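Home Automation > General Discussion > Are we there yet

Thread: Tidying up a kid's room. Realistic or not?

siiri_rebane
I write purchasing notes for a chain of daycare rooms and I keep getting asked whether a machine can do the end-of-day tidy. I don't mean vacuuming. I mean toys off the floor and back on the shelf they came from. The Litden sales people say yes. I have been to two of their demos and I would say no, or no at any speed I could pay for. I'd like to hear from people who have run an arm on real clutter.

To be clear about the job, it is low open shelves, two levels, with building sets already standing on them. The toy has to go back without knocking down what is there. A small fence piece stuck on a base comes off if you look at it wrong.

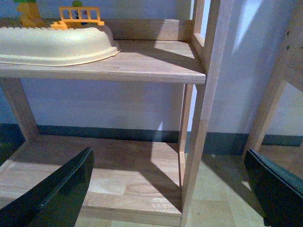 Re: Tidying up a kid's room. Realistic or not?

italo_p
I ran a Kulum arm on a packing bench for 11 months before we sold it. Same boxes all day, same height, same light. It was good at that. Then we asked it to put returns back in the racks and it was worse than a new hire on the first morning.

A shelf is harder than a bench. You come in from the front, you have a board above your hand and a board below it, and the wrist is the fattest part of the machine. Most of our stoppages were the wrist touching the shelf above. The fingers were nearly always fine.

I would say no for at least a few years.

Re: Tidying up a kid's room. Realistic or not?

agata.morelli
I disagree with italo. A bench in a packing shop and a toy shelf have different tolerances. If a stuffed animal lands on its side, who cares. You can miss by a hand's width and the room is still tidy.

Soft toys are the easy part of this job. They give when you squeeze them, they don't roll away and they don't break if you drop them. Last October I logged 336 pickups of plush toys on our own setup and 310 of them were good on the first try. A dinosaur with fat plates along its back and legs sticking out both sides gives you plenty of places to close on. The one thing I'd watch is sewn-in tags, which can end up between the finger and the toy.

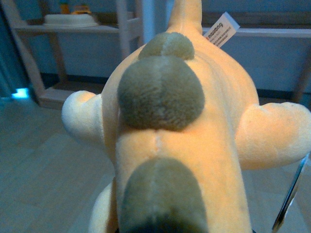 Re: Tidying up a kid's room. Realistic or not?

siiri_rebane
310 out of 336 is better than what I saw. Were those picked up from a floor or from a table? And was "good" lifted, or lifted and put away?

Re: Tidying up a kid's room. Realistic or not?

agata.morelli
Floor. Lifted and held for a few seconds. Putting away was logged separately and I admit it was lower. I don't have that sheet with me.

Re: Tidying up a kid's room. Realistic or not?

italo_p
So that is my point. Lifting was never the problem – it's the shelf.

Re: Tidying up a kid's room. Realistic or not?

rosangela_t
I fit out rooms for a living, so I come at it from the furniture side. People blame the arm and never look at what they bought for it to work around. Plain wood shelving with open ladder sides is cheap and sturdy and kids can't hurt it. For a camera it is a mess. You see through one side panel to the next board and the wall behind, and all of the wood is nearly the same color. Put two units on either side of a wall pillar and you have uprights, rails and screw holes repeated left and right, which is not a lot for software to tell one unit from the other.

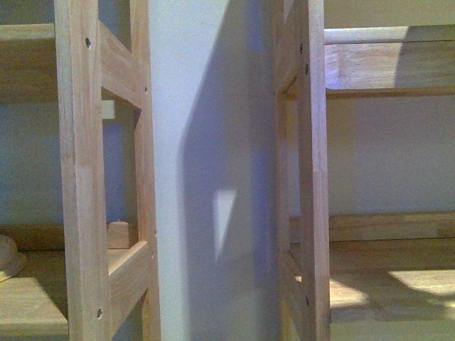

Sun makes it worse. A hard shadow edge on a white wall can look like the edge of a board, and it moves through the afternoon. We had a client with a Ferri unit that would stop and wait in front of a shadow. We put up a blind and it quit doing that. Nobody changed a line of code.

If siiri's rooms are going to try this at all, I would close the sides of the shelves with a panel in some other color and leave more height between the boards. That costs a lot less than the arm.

Re: Tidying up a kid's room. Realistic or not?

g_tedesco
Closing the sides is fine for a test room. I wouldn't do it in a working daycare. Staff want to see through the furniture to the kids on the other side.

Also, price. The Zincombe quote I was given had a service visit every 100 hours. Somebody on staff can clear a play corner while the last parents are finding coats.

Re: Tidying up a kid's room. Realistic or not?

rosangela_t
Fair about the sight lines. Colored tape on the front edges, then. It's ugly but it works.

Re: Tidying up a kid's room. Realistic or not?

siiri_rebane
Thanks, all. I'm going to write it up as "not this year" and ask for one room with tape and a blind to try plush only, into an open bin on the floor. No shelves. Agata, if you find the sheet with the put-away numbers, please post it even if it's bad.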